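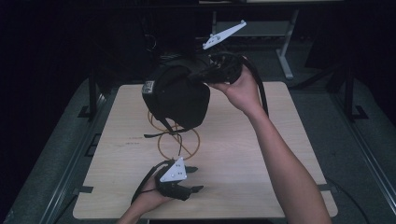
Against the Clever Demo

I build robot things in a shared workshop in Prumitthorpe, in the evenings, with my own money. English is my third language, so I will say my opinion simply: hobby builders spend too much effort on the robot and too little on teaching it. I was the worst of them for a long time, so I do not say it from a high chair.

My first arm was named Tully. It took me 16 months. I printed the joints, I threw the joints away, I printed them again. I wrote the motion code myself because I was proud. At the end Tully could pick up a wooden block from one place and put it on another place, if the block was turned correctly and the table had not been moved. My neighbors in the workshop clapped. Then someone gave it a sock, and there was no sock in my code.

I now believe the months went to the wrong side of the problem. A hand-held gripper, with two fingers, is cheap compared with an arm. You strap it on, you do the job yourself, and the movement of the gripper is recorded together with what the camera on your head sees. Marker plates tell the software where each piece is in the room. There is no arm in this at all. You can fold, pour, sort or plug in a cable all evening, and at the end you have examples a machine can learn from later, when you have a machine.

Many people in the forums I read do not like this. They say it is not robotics, it is only a person playing with tongs. I understand the feeling. There is less to show. When you post a picture of an arm you get many compliments, and when you post a table of recordings you get silence. But I have recorded 954 short tasks, and I have learned more about picking up objects from these than from all of Tully. For example, I did not know how often I push a thing a little with one finger before I close the grip. I did it nearly every time. I would never have written it into a program, as I did not know I was doing it.

There is also the question of who can take part. In our workshop we are a mixed group and most of the others do bicycles and furniture. They will not learn inverse kinematics to please me. But a person who has glued chairs for many years has something in the hands which I do not have, and with a gripper she can give it in one evening. I find this more democratic than a beautiful arm that only its builder may touch.

I should be fair to the other side. The method has costs, and people who sell kits speak about them very quietly. A headpiece with a camera becomes heavy after an hour, and the neck complains the next morning. Straps must be adjusted again for each person. Cables go everywhere, and a cable is a very patient enemy. If a marker plate is loosened by even a small amount, the recordings from that evening can be useless, and you may discover it only after you have gone home. In August I lost 2 full evenings this way. I did not speak kindly to anybody.

And the table matters more than I wanted to believe. I started on an ordinary workbench which moved each time somebody used the drill press. Now I work on a wood panel that is held in its place, with clips, and I check it before every session. It is boring work. I think a good part of this hobby is boring work, and we should say so to beginners before they buy motors.

The objection I take most seriously is a different one. If everybody records and few people build, we become dependent on the software of others. I use a free package called Skivik to train on my recordings, and I cannot say I understand everything inside it. With Tully I understood each line, also the bad ones. That was a real pleasure and I miss it. Gurnlow, the small shop where I buy my fasteners and belts, still has a shelf for people who want to build everything themselves, and I hope the shelf stays. I would only ask those people to do things in another order – first the hands, then the arm.

My proposal for shared workshops is modest. Before you vote money for a second arm, buy one set of hand-held grippers and keep one table free for them. Let the furniture people try. Write down which tasks they choose, because they will not choose blocks. In our place the first requests were sorting screws and winding up extension cords, and I have to admit these are better tasks than all those I had invented.

Tully is still on its shelf near the door. I will give it new motors in the winter, and after this it must learn about socks.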